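The Trouble With Tidy: speaker notes
Daselholm library, upstairs room, 10 August 2025 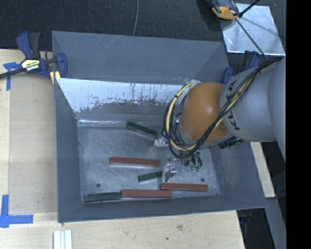
Why do people who own three good storage boxes still lose the scissors?
They put things away by size and shape, and then go looking for them by what they were doing at the time.

Pause there. Let people think about their own scissors.

Opening. I have moved house five times and own the same roll of parcel tape I bought for the first one. It has its own box. The box is labelled TAPE and is sealed, with tape, from a different roll. (Wait for laugh. If no laugh, carry on as if it was a serious point.)

The subject tonight is putting things away in an ordinary home, with ordinary cupboards and other people living in it. I'm not going to tell anyone to throw out a jumper. There are books for that, and most of us have put them away somewhere.

Part one, the kitchen drawer.
Everyone has one. Ask for hands: who has a key in there that fits nothing? Who has tried it in a door this year?
The drawer is usually treated as a failure. I want to defend it. It sits near the door, it opens with one hand, and it takes anything. Compare the label-and-lid system in my hall cupboard, which needs two hands, a chair and a calm frame of mind.
Tell the birthday candle story. Keep it short. Last time it ran longer than the candles did.

Part two, the Jandier year.
Explain that Jandier was the shelving we bought in a fit of hope one November. Sixteen cubes, 400 screws, instructions with a cheerful little man on them who had plainly never met a skirting board.
By spring, fifteen of the cubes held things nobody wanted. The last one held everything we used, in layers, like a cliff.
The point to draw out: we had bought room, and room fills. What we were short of was a decision about where the post goes.
Don't mention the argument. Mention the skirting board again if the room is warm.

Part three, sorting.
Two ways of doing it. You can put like with like, so all the batteries live together. Or you can put together what gets used together, so the torch lives with its batteries and the bulb for the landing.
Like with like looks better and is easier to explain to guests. The other way gets you down the stairs in a power cut.
My own house does both, depending on who emptied the shopping. Admit this before somebody asks.
Colour: people love sorting by colour. Fine for thread and paint. I once did it with books and spent a fortnight trying to remember whether a history of cheese was green. It was cream. I should have guessed.

Part four, paper.
Slow down here, the back row always perks up at paper.
A house can hold 1,000 sheets of it without anyone noticing, and then one of them is wanted by tomorrow morning. I keep one tray for things that need an answer and one folder for things that have had one. The boiler manual goes in with the boiler, in a plastic sleeve, on a hook.
If asked about scanning: I own a scanner. It is under the paper.

Something to try at home.
Pick the object you lost most recently. Don't buy anything. Write down where you looked first, and when it turns up, put it there. Do that for a month and see what moves.
Mine was the scissors. I looked first beside the kettle. They live beside the kettle now and visitors find this odd.

Questions. Have water ready. Someone will ask about lofts. Say lofts are a separate evening, and hand round the sign-up sheet, if I can find it.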